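Sorting and Loading a Bedside Laundry Basket
Zomcombe Home Notes, Textiles section
By Fengying Wei. Revised Jun 17, 2025

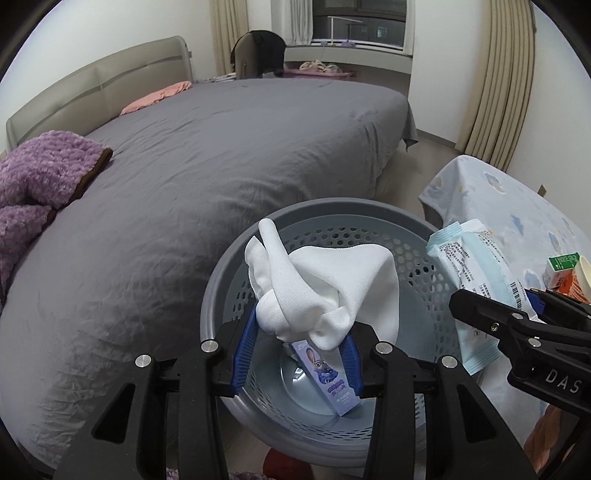 White woven cloth over a round plastic basket with a perforated wall, next to the bed.

This page covers the collection stage of household laundry: choosing a basket, clearing it, loading it and taking it to the machine. Washing and drying are covered on separate pages.

What you need

One round plastic basket with openings in the wall. A mesh bag for small items. A dry cloth for wiping the basket. A luggage scale is optional.

Choosing the basket

Use a basket with a smooth, thick rim. Rough molding seams at the rim pull threads out of woven cotton and linen. Openings in the wall let air reach the load; a row near the base is useful if the basket will hold slightly damp towels. Hexagonal holes and slots both work, provided the edges are clean. Run a fingertip around several openings before first use and trim any burrs with a nail file.

Place the basket beside the bed, on the side where clothes come off. Leave a hand's width between the rim and the mattress so that a hanging sheet does not get caught when the basket is lifted.

Step 1. Clear the basket

Remove everything that is not fabric. Cartons, packets and receipts collect at the bottom of an open basket and are easily hidden by the first cloth placed on top. A printed carton that goes through the wash breaks down into pulp, and the ink may mark light fabrics. Wipe the base with a dry cloth, including the molded ring at the center where lint gathers.

Step 2. Strip the bed surface

Move pillows to the headboard end. Lift off fleecy or long-pile blankets and fold them separately. These shed fibers onto plain cloth and should not share a basket with it. If the sheet is due for washing, take it off last and fold the edges inward so that crumbs and hair stay inside.

Step 3. Open each item

A bunched cloth washes unevenly. Undo knots, unroll rolled edges and shake the item once over the floor, away from the basket. Check both faces for stains and treat them before loading. Fasten zippers and empty pockets.

Step 4. Load

Lower each item in loosely. Do not press down. Put heavy pieces at the base and light woven pieces on top, with any loose flap tucked inside the rim. Stop when the load is level with the rim.

White and colored items may share the basket for a day if all are dry. Damp items go in a separate container or straight to the machine.

Step 5. Weigh and carry

Weigh the empty basket once and write the figure on the underside. Ours is 320 grams. Subtract it from the loaded weight. The half-load program on our machine accepts 3,000 grams of dry cotton; a typical bedside load here comes to 1,570 grams, so two are combined.

Care of the basket

Rinse monthly with warm water and dish soap. Keep the water below 55 °C to avoid warping the wall. Dry upside down before returning it to the bedroom.

Correction: Jiahui Cui pointed out that the December version gave the loaded weight without subtracting the basket. Step 5 has been changed.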